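Unit pricing should cover cleaning supplies

Shelf labels in most grocery stores give a price per ounce for rice, coffee and cooking oil. In the cleaning aisle the practice falls apart. Paper towels are priced per sheet on one label and per square foot on the next. Dish soap is priced per fluid ounce, which ignores concentration. Sponges and cloths often carry no unit price at all.

I went through the labels at the Dundcombe branch of Soseck in September. Of 1,411 labels on household goods, 444 had no unit price. A further group used a unit that did not match the product beside it, and I left those out of the total. The regional rule, as written for Caltuvdale, applies only to goods "sold by weight or volume." A sponge is sold by the piece, so the store has done nothing wrong. The rule is what needs changing.

The fix is technical and fairly small. Items sold by the piece should be priced per piece, with the dimensions printed on the same line in the same type size. Paper goods should be priced per square foot only. Concentrates should be priced per gallon of mixed product at the dilution stated on the package.

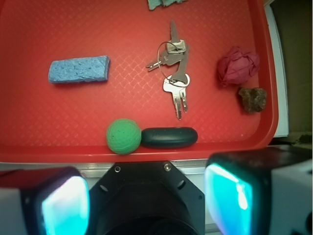
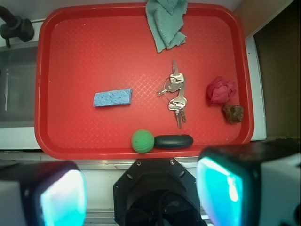

A blue sponge on a red tray, in both pictures.

Dimensions matter because package size is easy to change without changing the count. A pack of 2 sponges can lose a quarter inch of thickness and keep its price, its wrapper and its place on the shelf. A label with no dimensions cannot record that.

One reader of an earlier draft objected that size is the wrong measure, that a cheap sponge falls apart in half the time, and that a per-piece price would push people toward the worst product in the aisle. The objection is fair as far as it goes. Durability is not on the label for coffee filters or trash bags either, and shoppers learn it by use. Price and size are the two figures a store already holds in its inventory system, and printing both requires a change to a template.

Ayaaba, the smaller chain across the road, already prints dimensions on its paper goods. Extending the same line to sponges and cloths would be a reasonable place to start.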